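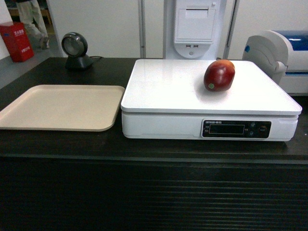
Mango math at the self checkout – a thread

Berhanu Worku
October 2021

1/ Produce run at the Stelden on Stivusbridge. One mango, deep red with a bit of orange at the top. Could not walk past it.

2/ Thing is they're sold by weight now. Used to be a flat price each. So on the scale it goes.

3/ Little green sticker down at one end. If yours has a code, key it in. Don't go hunting thru the fruit menu, you'll be there till January.

4/ Set it in the middle if you can. Mine rolls. Always rolls. Lay it on its side and let go slow.

5/ Also – wait for the display before you touch anything. I jumped the gun last week and had to get the clerk over. For a lime.

6/ Beige tray next to the scale is handy for the small stuff, garlic, loose chilis. Barcode things go past the black scanner at the back, any side facing it, no need to aim.

7/ Someone asked about ripeness. Color tells you nothing, squeeze gently near the stem. Smell it. A hard one needs a couple days on teh counter, then fridge.

8/ Dinner plan: mango, lime, red onion, salt. Over rice. Maybe fish if Dursun still has any – they close at 8.

ok going, bags are heavy

Filed under: Groceries, Fruit & Veg, Small Errands

Search posts Go

© 2021 Bistisance – Contact – Back to top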